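Wakton: bedroom laundry folding set

Maintainer: Junhao Tang
Room access and garment list: Chunhua Yu
Card last edited: August 30, 2025

Scope

Wakton covers the folding and sorting of clothes and bedding on beds in lived-in homes. It contains 1,433 clips from 20 bedrooms. Beds were left as the household had them, with pillows, blankets and other clothes in place. Tables and ironing boards are handled in the sister set, Parri.

Quilted items

Quilting gets its own tag, quilted_thin, separate from padded and fleece. Diamond stitching wrinkles along the seams and hides the fold line, so the annotator marks folds from the trim. Ribbed or corduroy edging is tagged trim_contrast when it is darker than the body of the item.
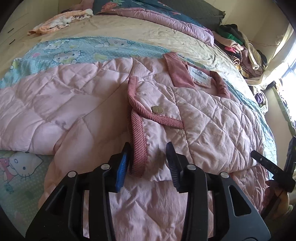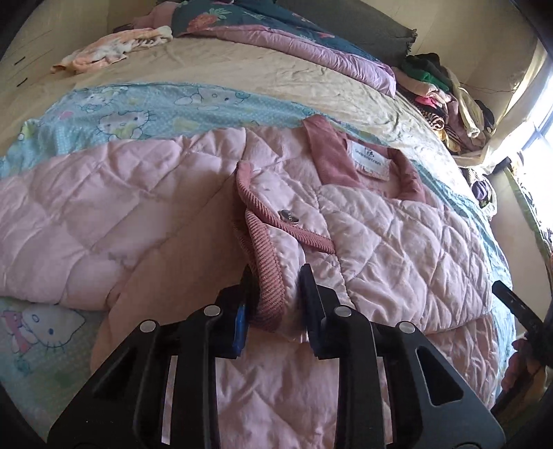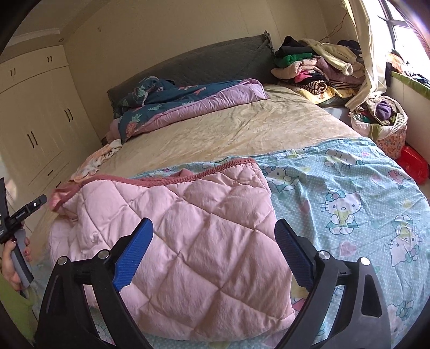
Pink diamond quilting with darker ribbed edging, on the bed.

Labels

Each clip has one row in items.csv. Fields are item_id, class, tag, surface and state. State is one of spread, part_folded, folded or heaped. Class is assigned per clip from what is in view — a quilted item may be entered as vest, jacket or blanket, and the three are merged under quilted_any for scoring. Brand labels are not transcribed.

Known problems

Patterned sheets lower the agreement between annotators on item edges. Heaped clothes are labelled as one region, with no count of garments. Two rooms have no surface field; these will be filled in the October release.

Files

items.csv, rooms.csv, clips/, splits/. Loading code is in the Plivov repository under readers/wakton.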